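Visual odometry from a wrist camera jumps when something pale fills the view

posted August 2022 in Perception & Tracking

**kikuvari_bench**

Hi all! I've been going around in circles on this one and I'd love a second pair of eyes.

I'm running a hand-held gripper with a wide-angle camera on it, and I recover the gripper's path afterward with a visual-inertial SLAM package (our own fork, we call it Finholm, but the front end is plain old corner features plus an IMU). Mapping pass first, then each demo gets localized against that map. Most of the demos come out great. The bad ones are nearly all paper and sheet handling, where the trajectory is smooth, smooth, smooth, then hops sideways and carries on as if all was well. My worst session has 18 demos in it and 6 of them have the hop.

Things I already tried: redid the camera-IMU calibration (reprojection error looks fine), dropped the corner threshold, raised the max feature count, masked out the fingers. Lowering the threshold made it worse, if anything. The frame where the hop starts in one of the bad demos is 1459, so I pulled that one out.
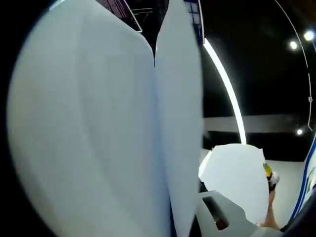

My tracker reports plenty of features right at that point, and that's the bit I can't get my head around. If it were starved I'd expect it to say so and give up. I get that the two big pale surfaces on the left give it next to nothing, and I'm fine with losing that half. But the right side has the curved light strip and those three round lights and a couple of thin cable-looking lines, so shouldn't that be enough to hang on to? Relocalization never kicks in because it never thinks it's lost.

Is there a setting for this or do I need to throw these demos out? I'd really hate to redo them.

---

**sendley_user**

Turn on histogram equalization (CLAHE) before feature extraction. Fixed mine.

---

**mapping_pass_mark2**

I'd be careful with the CLAHE suggestion above. It can help in a dim room, but with a big blurry surface right up against the lens it also boosts sensor noise into "corners," and you already saw what happens when you drop the threshold. Same disease.

I think your feature count is fooling you. Plot them over the picture and color them by whether they matched a map point or are only being tracked from the last frame or two. My bet is you'll find a bunch sitting along the edges of those pale surfaces, especially where the dark V opens up between them at the top. An edge of something close crossing something far makes a beautiful corner, but it isn't a real point in the room! It slides when you move. And if that surface is moving with your gripper or with somebody's hand, then every one of those points votes for the wrong motion, and they all agree with each other. RANSAC will happily pick the biggest group that agrees.

The lights are less help than you'd hope, too. A blown-out blob gives you corners on its halo, and those wander with exposure. The strip is one long smooth curve, so you can slide along it pretty freely. I'd trust the little gridded panel near the top more than any of it, and that's small.

What I'd do, in this order:

1. Spread the features out. Split the view into a grid and cap each cell, so one juicy edge can't win the vote.
2. Mask by depth or motion. A fixed finger mask won't catch a sheet. I run a cheap check that predicts each point from the IMU between frames and drops whatever disagrees by too much. It's maybe an afternoon of work.
3. Lower how much you trust vision when map matches get thin. Key it to *map matches*, not total features. For a short gap the IMU can coast through just fine.
4. Force a relocalization once the matches come back, and smooth backward over the gap.

I wouldn't toss the demos yet. Number 3 alone rescued most of mine, on a Kordestani mount with a similar lens. If the gap runs longer than 2 seconds, though, I cut the demo there, because my IMU drifts too far to trust.

Also lock your exposure if you haven't. Won't help the ones you've already got, but do it for the next batch.

---

**kikuvari_bench**

Ohhh, okay. Colored the points like you said and it's nearly all last-frame tracks, hardly any map matches through that whole stretch. Exposure was on auto too (sigh). Starting with the match-based weighting tonight, then the per-cell cap. I'll post the before and after paths once they've finished running!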